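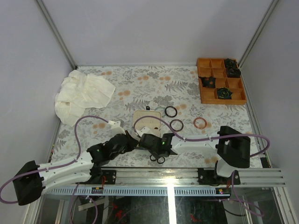 Tablecloths. My grandmother had 2, one for Sunday and one for the rest of the week, and the Sunday one came off the table before the plates were even dry. Then I moved out, bought a bare table like everybody else in my building, and ate off it for years. Rings, scratches, a burn from a pot I set down while on the phone.

Now they're back. Printed ones especially. Leaves, sprigs, small washed-out flowers, the kind of thing you'd have hidden before company came.

I went to see Michalis Gkikas about it, early, before the shop opened. He runs Xenos, a narrow place full of cloth two streets up from the ferry landing. Bolts to the ceiling. One chair, and there was fabric on it, so I stood.

"People come in and whisper," he said. "They say, do you have anything with flowers. Like they're asking for cigarettes."

Gkikas sells cotton mostly, some linen, and a coated cotton he isn't proud of but which pays the rent in July. He keeps almost 400 prints. Most are old patterns redrawn. The big roses don't sell. Ferns sell. Anything gray on cream sells, he says, so long as there's one warm color in it somewhere, peach or rust, a bit of mustard. Blue he's given up on.

Why now? Ask five people. Rents, for one: if you can't change the floor or the cabinets you can still change the table. Also a lot of us work at the same table we eat at, and a cloth going down at six o'clock tells everyone in the house the laptop goes away. I've been doing this myself for a few weeks. It works on my kids better than on me.

Then there's price. A decent printed cotton for a table that seats six runs $60 at Xenos, hemmed. Jirura, the mail-order outfit, goes lower but the hems are glued on the cheaper line and they let go in the wash, mine did anyway. Rovico does very nice heavy linen and charges for it. Stasteta will print your own drawing on cloth, minimum order of 5, so get your cousins in on it.

Sizing. Everyone gets this wrong. Measure the table, add the drop you want on both sides, not one side. Ten inches looks fine for everyday. Longer and it's in your lap, and somebody's toddler will pull it. If you only want the top covered and no drop, cut it close and put a felt pad underneath or it slides around all through dinner.

Washing. Cold the first time, by itself. Gkikas says hang it while its still heavy and you can skip the iron. I tried it on my balcony railing and got a crease down the middle the exact width of the railing. So, a line, a proper one. Or iron it damp, wrong side up, ten minutes with the radio on.

Stains, quickly. Wine: cold water from the back, right away, forget the salt. Oil: dish soap, leave it an hour. Candle wax goes in the freezer and cracks off. Turmeric you live with. A busy print forgives a lot, and that's half of why my grandmother's generation bought them in the frist place, she told me so herself.

Hers is in my closet, by the way, the Sunday one. White damask, one darn near the corner in thread that doesn't quite match. I got it out after talking to Gkikas and brought him a photo of the darn. He looked at it for a long time and then tried to sell me a fern print for weekdays.

I bought it. It's on the table now and there's already coffee on it, near my elbow. Cold water, from the back. I'll do it when this is filed.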